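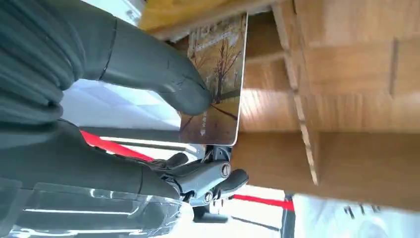

亮面圆角卡,图案是掉光叶子的树

亮面卡片粘在一起、还有点翘,怎么分开,以后怎么存放?

收藏与整理 > 纸品 > 保存

纸边儿
发表于11月,来自手机端

家里有一批风景卡,一共772张,大部分是亮面的,圆角,尺寸比扑克牌大一圈,有树、有山、有河岸,左下角一般印着很小的字。早年在Cedivstead的旧货店一盒一盒买回来的,后来搬家就一直装在鞋盒里,鞋盒放在阳台的柜子最下面一层。

夏天没管它,上周拿出来发现几个问题:

一是有些卡面对面粘住了,轻轻一掰能听到撕的声音,我就没敢继续。
二是很多卡往图案那一面翘,放在桌上两头是抬起来的。
三是有一股柜子的味道,不是很重,没看到明显的霉点。

网上有人说用吹风机吹,有人说放冰箱冷冻,还有人说用水泡开,说法完全相反,不知道听谁的。另外以后想换个正经的收纳,看中了Lider的活页册和Kalumitz的纸盒,价格差不少,Lider那一套要195元,不知道值不值。卡不值钱,但是攒了很久,不想弄坏。

补充一下:南方,阳台朝北,没有除湿机。粘住的有26张,其余的都能单独拿出来。

老楼北屋
被提问者采纳

我存卡和老照片比较多,说一下我的做法。

先别掰,也别泡水。能不能泡水要看是什么工艺。传统冲洗的相纸泡水能分开,因为表面是明胶层,吸水以后会变软。你这种带小字的风景卡多半是印刷的,表面是上光油或者覆膜,水从边上渗进去,纸芯会胀,分层,干了以后边上一圈发毛,救不回来。分辨的办法是找一张你最不在乎的,看侧边,用放大镜看图案。能看到很细的网点就是印刷品。看不到网点,颜色是连续的,再考虑是相纸。

吹风机也不建议。热风会让光油变软,有时候能分开,但是软的时候一拉,图案就跟着走了。而且一面热一面凉,会翘得更厉害。

冷冻可以试,先拿一组试。做法是这样的:

把粘住的那组卡用一张吸水纸包好,放进密封袋,挤掉空气,封口,放冷冻室过一夜。拿出来趁还凉着,从角上用很薄的塑料片往里探,平着推,不要往上挑。塑料片可以用旧文件夹剪一条,边缘用细砂纸磨一下。不要用刀片。推不动就停,放回去再冻。有的组能开,有的组开不了,开不了的就留着当一张厚卡,别硬来。

注意一点,从冷冻室拿出来以后表面会结水汽,分开的卡不要马上叠回去,图案朝上平放在吸水纸上,室内晾一天。

翘的问题简单一些。亮面卡往图案面翘还是往背面翘,看两面吸湿谁多谁少。背面是裸纸,潮的时候背面胀,卡就往图案那面弯,和你说的一样。所以先要让它慢慢干,再压。直接压一盒潮的卡,压平了拿出来过几天又翘,还容易再粘一次。

我的顺序是:找一个干燥的房间,把卡立着松松地排在盒子里,中间隔几张复印纸,盒盖不盖。纸每天换一次,换下来的纸晾干还能用。摸着纸不再发软了,再十来张一叠,每张之间夹一张无酸纸或者普通的硫酸纸,上下各一块平板,上面压几本厚书。压两个星期再看。中间不要老去翻。

味道不用处理,卡干了以后会淡很多。不要喷香水,也不要放樟脑丸,樟脑丸会让某些塑料袋发黏,袋子再粘到卡上就更麻烦了。

存放的话,册子和盒子都行,看你翻不翻。经常看就用册子,不看就用盒子,盒子省地方。册子要注意的是内页材料,买PP的,不要买PVC的。PVC的页闻起来有明显的塑料味,摸着软,时间长了会出油。Lider的活页我用过,内页标的是PP,袋口偏紧,圆角卡好放一些,直角卡塞的时候容易顶角。你那195元的一套包含多少页要问清楚,我买的时候封套和内页是分开卖的,装七百多张肯定不止一本。

Kalumitz的纸盒我没用过,不评价。

最后是位置。阳台柜子最下面一层不要再放了,朝北的阳台尤其不行。放卧室衣柜中间那层,离外墙远一点,盒子里放一小包硅胶干燥剂,变色了就换。湿度计买个最便宜的就行,保持在百分之五十上下。也不要太干,太干了覆膜会往另一面拉,又翘了。

纸边儿 回复 老楼北屋
谢谢,用放大镜看了,有网点,是印刷的。今晚先冻一组试试。请问硫酸纸文具店卖的那种描图的可以吗?

老楼北屋 回复 纸边儿
可以。买厚一点的,薄的容易起皱,皱印会压到卡面上。

三号抽屉

我就用过Kalumitz的纸盒,补充一下上面没说到的。

盒子是灰卡纸的,比鞋盒硬,盖子是天地盖,能叠三层。里面没有隔板,要自己剪。我用的是快递盒的瓦楞纸,后来听说瓦楞纸偏酸,换成了白卡。尺寸要量好再买,它有两个高度,矮的那种放比扑克牌大的卡,立起来会顶到盖子。

每张卡套不套单独的袋子,我觉得亮面的最好套。粘在一起主要就是亮面对亮面。嫌贵的话可以正反交替放,背面贴着图案面,多少好一点。我套的是Tichý的自封小袋,买了几包,袋口没有胶条,是插口的那种。有胶条的袋子我不用,抽卡的时候胶容易蹭到角上。

还有就是别塞满。我有一盒塞得很紧,抽的时候把两张的边磨白了。一盒留两指宽的空,拿纸板垫着不让它倒就行。

空调除湿也管用,室温28度的时候开除湿模式,湿度降得挺快的,不一定非要买除湿机。

小号路过

放米缸里就行了,跟手机进水一样,我家的照片受潮都是这么弄的。米便宜,用完还能吃。

三号抽屉 回复 小号路过
米有粉,会沾到亮面上,擦的时候容易划花,而且招虫。干燥剂又不贵。

小号路过 回复 三号抽屉
我没遇到过虫,可能我家米吃得快。

纸边儿
提问者更新

反馈一下结果。粘住的卡分四组冻的,前三组都推开了,有一张掉了一小块颜色,在天空的位置,不太显眼。最后一组冻了三次还是推不动,按上面说的不硬来了,原样留着。

翘的还在晾,纸换到第五天,第一天换下来的纸摸着是软的,现在基本没感觉了。周末开始压。

收纳最后册子和盒子都买了,喜欢的那些放册子,重复的放盒子。册子问了店家,195元是一个封套加内页,内页可以单加。圆角的确实好放。

压完再来更新。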